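Two grippers and a lid

I have spent most of August trying to get a robot arm to take the lid off a saucepan. My mother asked what I was working on and I told her, and there was a pause on the line long enough for me to review several life choices.

The job, as set out by Nikola Dudek, who holds the purse strings, was to decide which of two grippers we keep. In one corner, the Guteo, a parallel gripper with long thin fingers and the general manner of a tax inspector. In the other, the Vitum, which has soft rounded pads and cost us 428 euros more. Both had the same arm, the same controller, the same evening shifts and the same operator, who was me, eating crackers over a keyboard.

I had assumed the Vitum would win. Soft pads, round knob, what could be simpler. The first evening it picked up the lid beautifully, carried it a hand's width to the left and then let it slide out, slowly, like someone leaving a party without saying goodbye. The lid survived. I turned the force up and tried again, and it did the same thing with more conviction.

The trouble is that a smooth knob gives soft pads very little to hang on to, and the lid is heavier than it looks. The pads squash, the knob tilts, and after that you are only watching. I ran 50 lifts with the Vitum over two evenings and it dropped 21 of them. On an onion it was superb. If your kitchen consists entirely of onions, buy the Vitum.

Swapping over to the Guteo took most of Monday, because the adapter plate that came with it had its holes in a pattern known only to the person who drilled it. I found the right plate in a drawer marked Vida, which was the name of a project that finished before I arrived and which seems to have left behind nothing but drawers.

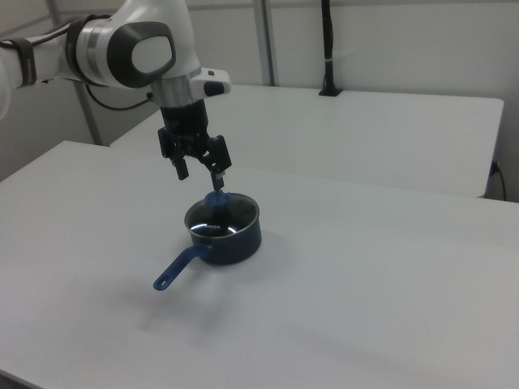
Is a parallel gripper good enough for kitchen things?

For most of them it is. Handles, knobs, spoons and anything else with two sides you can squeeze are fine, so long as the fingers come in square and the opening is set wider than you think you need. It struggles with floppy or very slippery things, and for those I would still reach for the soft pads.

With the Guteo the numbers were much kinder. Out of 50 lifts it dropped 2, and both of those were my fault, as I had taught it the approach with the wrong tool length still loaded in the controller. It was therefore trying to grip a knob that was, as far as it was concerned, slightly inside the table.

What it doesn't forgive is angle. Come in tilted and one finger touches before the other, the lid skates round on the rim, and there is a noise I have started hearing in my sleep. The Vitum never minded a sloppy approach. It would nuzzle up to anything from any direction, and then drop it.

I also tried the controller's own grip check, which is meant to tell you whether you are holding something. It runs on a box from Mirkulora with a fan like a hairdryer. With the Guteo it was right nearly every time. With the Vitum it told me, cheerfully and in green, that it had hold of a lid which was at that moment rolling towards my shoe.

So the Guteo stays on the arm and the Vitum goes in the drawer, pending onions. Nikola has already asked whether it can put the lid back on again. I have said I'll look at it after the weekend – the adapter plate needs a new screw first, and I have to find out what size it is.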